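Making a loaf last
Speaker notes, evening talk at Sestgate library
Hicham Salem

Slides advance on the clicker. Spare batteries are in the side pocket of the bag. Start on time even if people are still coming in, as the room has to be handed back at nine.

Opening

Good evening. I worked in bakeries for most of my life, the last part of it at Zesetti in Fakholm, and I now do a few talks a year for anyone who asks. Tonight is about what happens to bread after you have paid for it. I won't be teaching you to bake. If you want that, Zhiqiang Tian runs a class at Holovko and there are leaflets by the door.

Last winter we asked 104 households to keep a note of the bread they threw away and why. Most of what went in the bin was the last part of a loaf, and most of it was put down as "stale" or "dry". Mould came a long way behind. This matters for tonight. A loaf with mould on it is finished, but a stale one usually has some use left in it.

Ask for hands: who keeps bread in the fridge? Leave time for this, people like to argue about it. Don't give the answer yet.

Most bread starts its life at home out on the table, near where it will be eaten, and for the first day that is a perfectly good place for it.
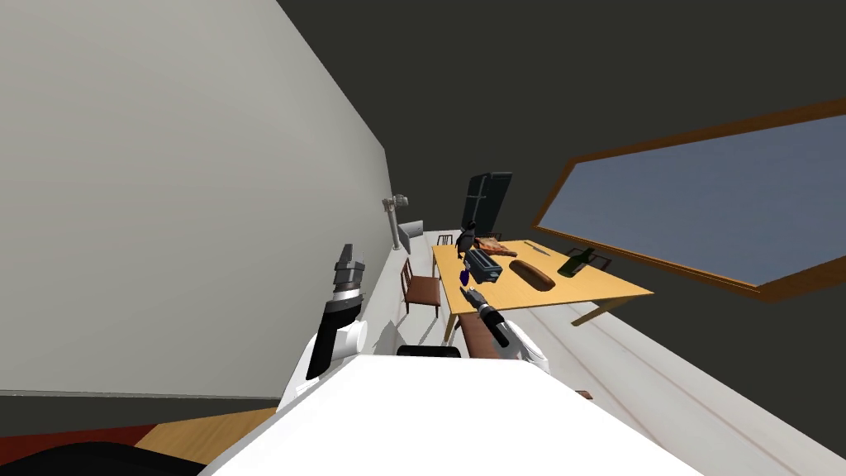
What going stale means

People think stale bread has dried out. Some of it has, but you can wrap a loaf so well that it loses hardly any water and it will still go firm. The change is in the starch. When bread bakes, the starch takes up water and goes soft. As the loaf cools and stands, the starch slowly sets again and the crumb turns hard and crumbly. It starts as soon as the bread is out of the oven.

At the same time water moves from the middle of the loaf to the crust. That is why a crisp crust goes leathery by the next day while the crumb is getting drier. Both things happen together and people call both of them stale.

Now the fridge. The starch sets faster in the cold, as long as it isn't frozen. A fridge is close to the worst temperature you could pick for it. Bread kept there goes firm sooner than bread left out in the kitchen, though it will be slower to go mouldy. So those who put their hands up are swapping one fault for the other. In a hot, damp kitchen in August I might do it myself for bread that is only going to be toasted.

Someone will say their sliced white is fine in the fridge. It may well be. A lot of factory bread has something in it to slow the firming down. Say so and move on.

Where to keep it

Paper bag: good for the crust, poor for the crumb. Use it for the first day.

Plastic bag: keeps the crumb softer, softens the crust, and gives mould what it wants if the loaf goes in warm. Let the bread go fully cold before it is bagged. I can't say this too often.

Bread bin: somewhere between the two. It needs to let a little air through. Clean it out when you finish each loaf, and wipe it with a splash of vinegar in the water now and then. Old crumbs in the bottom pass mould on to the next loaf.

Cloth: a clean tea towel, wrapped twice round, works much as paper does. (Pass the linen bag round here. Get it back. I lost one at the last talk.)

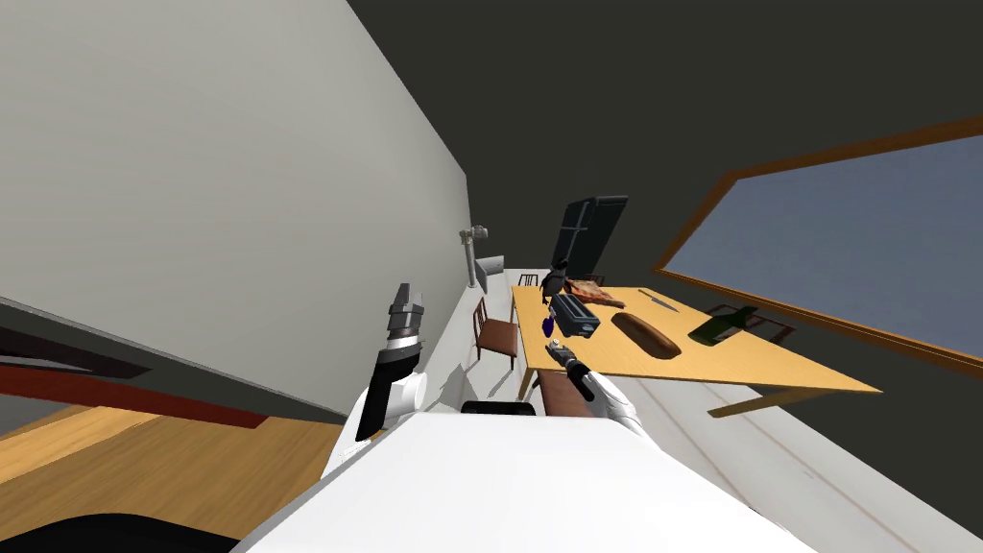
Keep the cut side covered, whatever you use. If the loaf has a flat base and will stand up, stand it cut side down on the board and it will look after itself until supper. Cutting from the middle and pushing the two halves back together also works. My mother did that, and I have seen it done in bakeries at the staff table.

Keep it away from the cooker, the kettle and the top of the fridge. All of those are warm spots, and the kettle is damp as well. A low shelf on an inside wall is better.

Whole loaves keep better than cut ones, so if you only want a few slices a day, buy a smaller loaf more often. I know this isn't always cheaper. In our survey 32 households said they bought the large size out of habit, and several changed when they looked at what they were throwing out.

Slicing and freezing

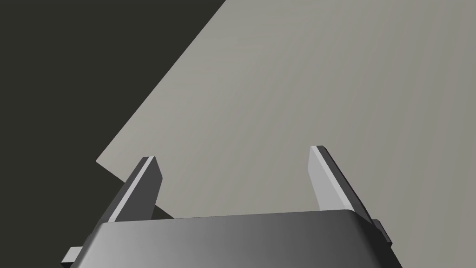
Freezing is the best way of keeping bread at home, and it should be done on the day you buy it. People freeze a loaf when it is already three days old and then blame the freezer. Slice it first, unless you know you will eat the whole thing at one go. How thick is up to you, but think about the toaster, as a slice that won't go in the slot is no use to anyone at breakfast. I'd like you to hold up your finger and thumb well apart. Now close them to the slice you like. Most of you will have gone thicker than you would cut at home. Wait for them to compare with the person next to them, then carry on.

Put the slices in a bag with as much air pressed out as you can manage. If they stick together, put a bit of baking paper between them. Tap the bag on the worktop before you open it and they should come apart.

A big sourdough, say the 1000 gram one we used to sell at Zesetti, does well cut in quarters. Take a quarter out the night before, leave it in its bag on the side, and slice it in the morning. Leave it wrapped while it thaws – the frost inside the bag is water from the bread, and you want it to go back in.

Toast can go straight from the freezer. Give it a little longer.

How long in the freezer? It stays safe for as long as it stays frozen, but the taste goes off. I try to use mine within a month or two. Write the month on the bag.

Bringing it back

Heat will undo a good part of the staling. Run the crust of an uncut or half loaf quickly under the tap, put it in a hot oven until the outside is crisp again, and eat it that day. It goes hard faster the second time and it doesn't work well a third. Don't try it in the microwave unless you plan to eat the slice within a minute or so.

If it is past that, use it. Breadcrumbs, bread pudding, soup with bread in it, fried cubes for salad. Dry the crumbs properly in a low oven before they go in a jar. The recipe sheet has 11 dishes on it and I have cooked all of them. The onion soup is the one people ask about.

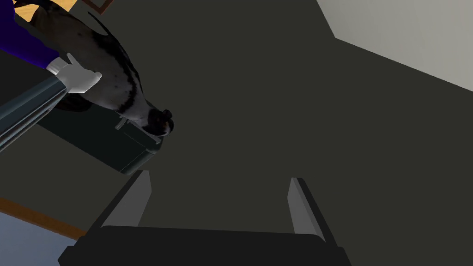
Last changed: November

Mould

Keep this part short. Once you can see mould on a soft loaf, throw the loaf away. Cutting the patch off isn't enough, as the threads go further in than the colour does. Don't sniff it to check. Wash the bin or board it was sitting on and dry it well.

White dust on the outside of a sourdough is usually flour. If it was there when you bought it and it brushes off, it's flour. If it has appeared since, or it looks furry, treat it as mould.

Birds: somebody always asks. Never give them mouldy bread. A little plain bread does small harm but it fills them up without feeding them, so it isn't a good answer to having bought too much.

Questions I usually get

Does sourdough keep longer? Generally yes. The acid holds mould back and the crumb stays pleasant for longer.

Does rye? Longer again. A dense rye is often better on the second day than the first.

Can you refreeze bread? If it has only thawed and been kept clean, yes, but it will be drier each time. Make toast of it.

Is the date on the bag any use? A "best before" date is about quality, so look at the bread as well.

If the fridge question comes back, repeat the part about starch and leave it there. Recipe sheets are on the chair by the exit. Chairs to be stacked along the back wall, and the urn switched off at the plug.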